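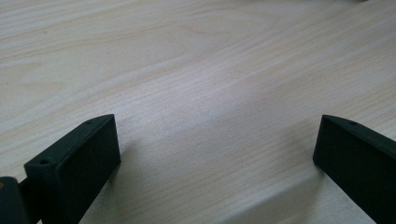 4.2. La jornada de puertas abiertas

La segunda parte del estudio se desarrolló en el taller de Kozan, en Flindcombe, durante la jornada de puertas abiertas que el centro celebra cada mes de noviembre. Nos interesaba mucho salir del laboratorio y ver cómo se comporta ante la pinza alguien que no la ha visto nunca, con sus dudas, sus prisas y también — por qué no decirlo — sus ganas de jugar un rato. Pasaron por la sala 300 visitantes, de los cuales 200 quisieron probar el sistema Skillby y 21 aceptaron quedarse después a una entrevista más pausada.

Figura 5. Los dos dedos de la pinza, abiertos y enfrentados sobre la mesa de madera clara, sin ningún objeto entre ellos.

Cada demostración comenzaba con los dedos separados (figura 5), y el visitante decidía por su cuenta desde qué lado acercarse a la pieza. Dejamos a propósito que las explicaciones fueran breves, aunque hubo familias que nos hicieron tantas preguntas que la cola llegó hasta el pasillo. En las entrevistas se repitió un comentario que ya habíamos recogido en Drulton: lo difícil era calcular la distancia a la mesa, mientras que cerrar la pinza resultaba casi natural — «como coger un terrón de azúcar», en palabras de una visitante. Volveremos sobre esta diferencia en el apartado 5.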